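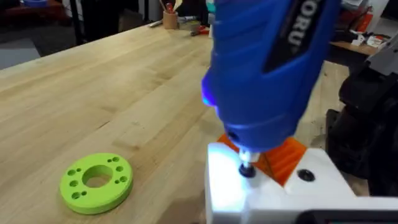

Clarano Workroom: Progress Report to Horach
24 December 2023
Print | E-mail

To: Celeste Barros
From: Svend Kvaran

You asked for a report on whether the workroom money is doing what the application said it would. My answer is partly, and I would hold off on the second payment until the January visit.

Bench and hand finishing

The application promised that finishing of printed parts would get quicker once there was a proper bench with its own task light. The bench is good. It is butcher block, heavy enough not to creep, and it takes knocks well. The sanding itself is still done with a rotary tool and a small drum bit, one face at a time, and the light we get most use from is the little LED on the tool. I can't see the case for the separate lamp in the Bitar quote ($324), and I have asked for it to be dropped.

The claimed time savings are another matter. The application says "significant." There was no baseline, so I have no way to check it. People tell me the work feels faster. It may be. Screw holes still need to be kept clear of the drum by eye, and a face sanded too far means printing the part again. I have started a sheet for reprints and would trust that over anyone's impression, mine included.

Dust was raised at the last review. The answer then was "we sweep." I would like something better before anyone calls this item closed, given that the floor by the desks is carpeted.

Tables and desks

The layout plan had computers on desks, materials on tables, and small things in bowls or baskets. The desks have held up. The tables drift. The long one ends up with a bowl, a cardboard box and odd small items on it, and laptops travel. Clearing it at the end of the day was written into the plan and I don't believe it was ever a realistic rule.

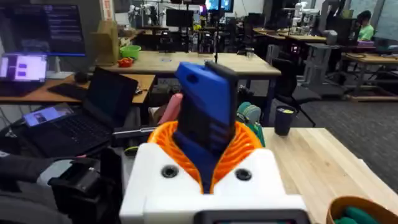

Spending

Furniture and freight came to $1,138 against the first payment. Consumables and small storage came to $532. Both are supported by receipts, which went to you separately. The Dollel shelving is not included, as the order was never confirmed, whatever the earlier summary said.

I would treat "storage complete" in that summary with caution. Baskets and cups were bought. Agreeing on what goes in them is a different job and it has not been done. A basket beside a table fills up with whatever was last on the table.

What is holding things up

The two tables are being used for everything. I was told this would sort itself out as people got used to the room. I see no sign of it. Either one table is kept for materials or we stop saying that it is.
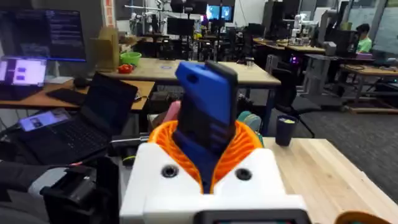 The long table, with the desk and its monitor to the left.

The cardboard boxes need a decision too. If they are storage, they should be labeled. If they are packaging, they should go out with the recycling.

Before January

- Written answer on dust from whoever owns that item
- Reprint sheet kept up to date, with dates
- Bitar to send the quote again without the lamp
- Dollel to confirm or cancel the shelving
- One table assigned to materials, on paper

I will send the reprint sheet as it stands ahead of the visit. If it is still mostly blank by then, please read that as a finding.

S. Kvaran

Print | E-mail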